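Hilo sobre mi semana enseñándole a un robot a guardar cosas en bandejas, sin salir del simulador 🧵

1/ Llevo desde febrero en Rundance con las demos por teleoperación. Me pongo las gafas y los guantes, muevo las manos y el robot simulado las mueve conmigo. Suena a videojuego y a los diez minutos ya te duelen los hombros, os lo juro.

2/ La tarea de estos días: clasificar por color. Dos bandejas, una roja y una azul, y cada objeto a la suya. Un crío lo hace sin mirar. Yo, con guantes y sin notar el peso de nada, pues… menos.

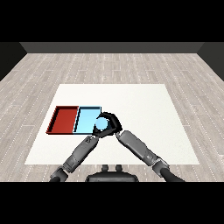 La bola celeste, en la mano y junto a la bandeja azul.

3/ Lo peor son las bolas. Si cierras los dedos demasiado rápido salen rodando y toca repetir la demo entera. Sawsan Tannous me enseñó a bajar la mano desde arriba y cerrar despacito, como quien coge un huevo. ¡Mano de santo!

4/ Cada sesión son hasta 40 demos. Llevamos 494 guardadas y queremos llegar a 1.000 antes de entrenar en serio. Jad Farah dice que con 100 buenas bastaría. Discutimos de esto cada vez que vamos a por café.

5/ Con los cilindros me pasa otra cosa: el pulgar. En el guante lo noto en un sitio y en pantalla está un poco más allá, así que antes de acercarme abro bien las dos manos y compruebo que todo responde.

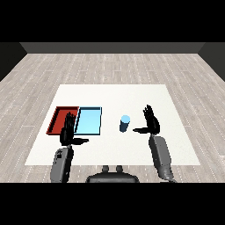 6/ Y luego está la manía de ir siempre por el mismo camino. Si todas mis demos son idénticas, el modelo se aprende mi trayectoria y en cuanto mueves el objeto un palmo se pierde. Ahora me obligo a variar: más alto, más lento, entrando de lado.

7/ Ayantu Abdella va a revisar las grabaciones y a tirar las que tengan tirones. Ya le he pedido clemencia con las del primer día 😅

8/ Si alguien teleopera con guantes y ha conseguido calibrar bien el pulgar, que me escriba, por favor. Tengo los mensajes abiertos.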